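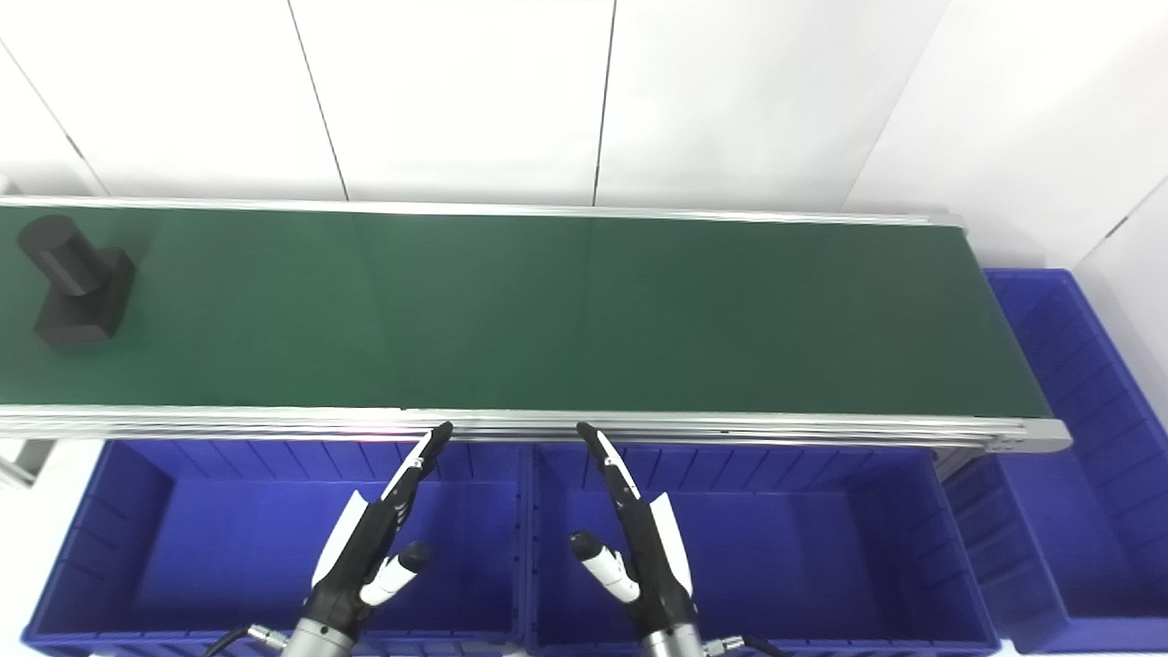
Ticket 1118: Subtitles out of step, Orkgate drama stream
Opened: 30 November 2022
Reported by: Nisha Tripathi
Assigned to: Wim Leemans

Viewers report that English subtitles in episode 2 run late after the second ad break. Audio is not affected.

Update: The subtitle file was timed to the festival cut. The broadcast version is 73 seconds shorter.

Action: Corrected file requested from Grestum. Episode remains available without subtitles.

Status: Awaiting supplier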